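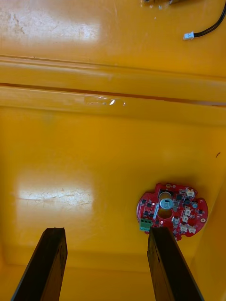 Page last changed: Sunday, March 22, 2020

Darard Doorbell Kit, Model 8

A doorbell you put together yourself, for people who own a screwdriver and a free evening. The Darard has been in our catalogue longer than the catalogue has had page numbers, and it still does one thing: someone presses the button, and you hear it in the back bedroom with the radio on.

It has no app. It will not send you a picture of the postman. If you are on the stairs when it rings, you will have to finish coming down the stairs.

What you get

Button, sounder, circuit board, mounting plate, screws, wall plugs and a printed guide. The guide was rewritten last May after a customer pointed out that step four asked you to undo step two. Bell wire is sold separately, by the metre, as every hallway is a different length and people are optimistic about theirs.

Choosing a sound

There are two sounders. The Kisau is a proper two-note chime, a bit like a dentist's waiting room in a good mood. The Belum is a buzzer. We recommend the Belum for workshops, large gardens and anyone whose family has said they "didn't hear it" once too often. Both fit the same plate, so you can change your mind later, or have it changed for you.

Fitting

Most of the job is deciding where the wire goes. Run it along the top of the skirting board and it will vanish after a week — run it across the ceiling and you will see it every day until you move. Solder the four joints marked on the board, connect the battery last, and try the button before you screw anything to the wall. We have sold a fair number of replacement plates to people who did it the other way round.

The kit is for indoor wiring with a covered button outside. A porch is fine. A gatepost in the rain is not, and for that you want the Miah sealed button, stock number 1402, which costs more and looks like something off a ferry.

Details

Stock number: 103
Power: one 9 V battery, not included
Soldering: yes, a little
Colours: white, or the brown we ordered too much of
Guarantee: two years on the sounder, none on your soldering

Spares

Every part can be bought singly, including for kits sold as far back as 2000. Older sounders have the screw holes slightly further apart, so measure yours before ordering and tell us which you have. Postage is the same for one screw as for a whole kit, and we do get asked.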